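October 23, 2025

Day two of drum editing for the Stander record. Started at nine, finished a little after six with an hour out for food.

We have the drums for five songs in decent shape now. The trouble is still "Paiva." The tempo map says 141 all the way through, but the band played the middle section slower in the room and it sounded better that way. I spent most of the morning trying to pull it onto the grid and then put everything back where it was. Apolline listened to both versions at lunch and picked the loose one without my telling her which it was. So the click comes out of that section and the second guitar will have to be played again to match. She doesn't mind. She never liked her take from September.

"Brolau" is 17 tracks of guitar, most of which we won't use. I muted everything except the two main rhythms and the low octave part and the riff got bigger. Sent a rough to the others. No reply yet except a thumbs up from the bass player, who sends a thumbs up to everything.

Vocals

Apolline Tessier did three passes of the first verse of "Clellness" in the afternoon. The growled lines are fine. The clean line at the end of the verse sits too low for her and she runs out of air before the last word. We tried it up a third and it works, but then the chorus doesn't lift as much when it comes in. Left both on the session. She wants to sleep on it and rewrite the last two lines so there are fewer syllables.

Her throat was tired by four so we stopped. No singing tomorrow. She'll do lyrics at home and I'll keep going on kicks and toms.

Still need to decide the running order. I want the long one last. The drummer wants it third. It will have to fit on one side of vinyl with whatever is next to it, so the pressing plant may end up deciding for us.
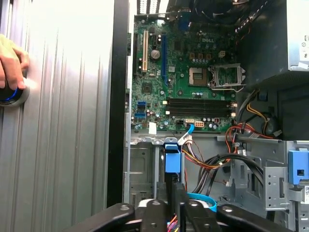 To do

Bounce all drum stems at 48 kHz and put a copy on the second drive before doing anything else.

Ask about the snare samples for the blast section. The real snare disappears there.

Book Apolline for the clean parts once she has the new lines.

Reply to the label about the cover. They want the band name larger.

Buy strings and coffee.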